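Projects > Warorer kitchen > Progress reports

Chores project: where we've got to by the end of May
May | Posted by the Warorer team | 4 min read

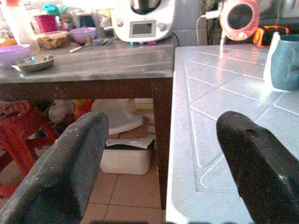

The tidy-up task from the gripper's side, with the grey table and its bowls ahead and the white table on the right.

Hello again to everyone at Dridari, and thank you for letting us push this report back until the end of the month. I wanted to get the second round of table clearing done before I wrote anything, and I'm glad I waited, as the numbers moved quite a bit.

You asked me last time for a plain answer to a plain question: can the thing do the chores yet? Some of them, slowly, if you don't mind a bowl ending up somewhere odd. I'll go through it job by job.

Moving things between tables

This has had most of our attention. The job is to pick up a named item from one table and put it down on the other, upright and in one piece. We've now logged 1,375 attempts since the grant started, and 800 of those came in this reporting period, which is far more than I thought we'd manage with one arm and one kettle's worth of patience.

Cups and mugs are going well. On the last full day of runs we got 90 per cent of them across without anyone stepping in, and I'd be happy to show that to a visitor. Bowls are a different story. The fingers want to take them by the rim, and a light plastic bowl skates away as soon as one finger touches before the other. We've tried coming in lower and we've tried closing more slowly. Slower helps, but then a single bowl takes so long that I've usually made a cup of tea and drunk it.

Small flat metal dishes are the worst of the lot. There's nothing to get hold of, they shine, and the depth reading goes all over the place. I've moved them out of the main score and given them their own line in the spreadsheet, so please don't be alarmed when you see a column of noughts.

The clutter question

In the winter report I said we'd run everything on a clear table first and add mess later. We dropped that plan in March. Real kitchens have a food processor at the back with its lead trailing off somewhere, a jumble of packets and jars behind it and more stuff stored underneath, and a system that only works on a bare surface isn't much use to the people we're meant to be helping. So now we train with the mess in place and shift it around between runs.

It hurt us at first! Success on cups fell by nearly half for a fortnight. It has come back since, and the arm copes much better when somebody moves a jar. Leads are still a worry. It doesn't treat a thin cable as a thing to keep clear of, so for now we have a no-go zone drawn round them by hand. I know that's a cheat and I've marked it as one in the results.

Wiping down

Less to report. The arm can hold a cloth and go back and forth, and on our smooth test board it does a fair job. A tabletop with a raised pattern is harder, because crumbs sit in the dips and the cloth rides over them. Vlček, who supply our cloth holder, are sending a softer pad and I'd like to try that before we write the task off. Sweeping the floor we haven't started, and I'd suggest we take it out of this year's plan altogether — there are perfectly good machines for that already and I'd sooner spend your money on the bowls.

Kit and money

The finger pads wear faster than we budgeted for. We've got through 5 pairs, mostly from scraping along table edges on the low approaches. I've moved some of the travel underspend across to cover replacements, and the new total is in the attached sheet. The Cimar planning software was renewed at the old price, so no surprise there.

We lost four days to a fault in the wrist joint. It was a loose connector in the end, which was both a relief and a bit embarrassing, and checking it is now part of the morning start-up.

What's next

Between now and the autumn I'd like to get bowls up to where cups are, halve the time per item, and do a proper trial of the whole sequence, with the table cleared and then wiped, no help from us. The first of those I feel good about. The timing one I'm less sure of, and if it starts to slip I'll tell you in the summer call and not leave it for the next report.

One thing I need from you: a yes or no on the second gripper. The quote runs out at the end of June, and the lead time is long enough that a July order would miss the trial. The wider fingers would let us take a bowl from outside both sides, and I think that's our best chance with them.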